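The Spare Room
In praise of having people to stay, and of being the one who stays
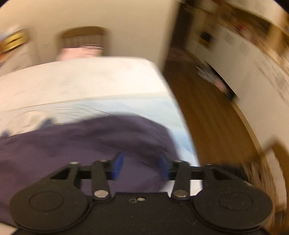
Itziar Echevarría wrote to the magazine in January to say that she had slept better in other people's houses than she ever had in her own, and could somebody please explain it to her before she spent any more money on pillows. We had run a short piece on insomnia the month before, full of good sense about screens and coffee, and hers was by a long way the nicest letter we had back. She said it was the sound of other people locking up that did it. Somebody else was checking the back door, somebody else was wondering whether they had put the bins out, and all she had to do was lie there.

I have thought about that letter a good deal since, mostly at night. My grandmother kept a spare room in a house that really didn't have one to spare. There were five of them in three bedrooms, and yet the little room over the porch was always called the visitors' room, even in the long stretches when my uncle was sleeping in it. When a visitor came, my uncle went downstairs to the settee without a murmur, and the good blanket came out of its bag smelling so strongly of mothballs that I still can't open a winter drawer without thinking that someone must be arriving on the four o'clock train.

People did arrive, too, and they stayed for ages! A cousin from Vonwood came for a weekend to look at a second-hand piano and was with us until the clocks changed. I don't remember anyone minding very much, though I was seven and may not have been told. I do remember that she taught me to make white sauce and that she sang in the bath, and that the piano, in the end, was bought by a dentist.

I suppose what has changed is that we now have somewhere to send people. A cousin who came today would be pointed to the place by the ring road with the breakfast buffet, and she would probably be glad of it, having a kettle of her own and nobody's uncle on her conscience. I have booked the place by the ring road myself when visiting my own brother. We both agreed it was simpler, and we both went to bed at half past nine on different sides of town, having run out of evening just as we were getting to the good bit.

Because the good bit of having somebody to stay comes late, or else very early. It's the conversation on the landing with a toothbrush in it. It's finding your friend already in the kitchen in her coat, looking in all the wrong cupboards for the tea. You can know a person for twenty years of lunches and never find out that they eat toast standing up.

Demetrio Palacios has let out the two upstairs rooms of his house in Mokosville for most of his working life, and he is very firm on the subject of what a guest needs. I went to see him expecting a lecture on thread counts (the linen shop on his street, Drindetier, has a whole window about them) and came away with something much plainer. A lamp you can reach without getting up. A hook on the back of the door. A glass, and somewhere to stand it. He puts a chair in each room as well, and he told me it must be an ugly one, as people won't throw their clothes on a handsome chair and then they don't know what to do with themselves.

"They fold everything and put it back in the case," he said, "and then they are not staying, they are waiting."

He charges very little and he doesn't advertise. Last year he spent 300 on a new mattress for the back room and 90 on getting the old one taken away, and he is still cross about the 90. He showed me his visitors' books, which go back through three different inks and one flood, and in which people have mostly written about the weather and the plums. One couple from Ortuño has signed every summer since their honeymoon. The handwriting gets larger as you turn the pages, and there's a year when only one of them has signed, and then, the summer after, to my great relief, both again. A broken wrist, said Demetrio.

I asked him whether he slept well himself and he said of course not, he was the one locking up.

So there is Itziar's answer, or part of it. I rang her to pass it on and we talked for most of an hour. She told me that she now swaps houses with her sister for one night every few weeks. They live a short bus ride apart. Each makes up the bed for the other, each leaves out something for supper, and each has a lie-in. Her sister leaves notes about the boiler. Itziar leaves a detective novel with the last chapter held shut by a clothes peg, so that it can't be peeked at before bedtime, and says the peg has never once been where she left it.

I haven't a sister, but I do have a box room, and over the summer I emptied it. It took far longer than it should have done – there was a tent in there, and a great many jam jars, and the instructions for a sewing machine I gave away years ago. I bought a lamp and screwed a hook to the door, not quite straight. My brother comes on Wed 31 August, for two nights to begin with. The chair is hideous, and I've put the good blanket on the line to air.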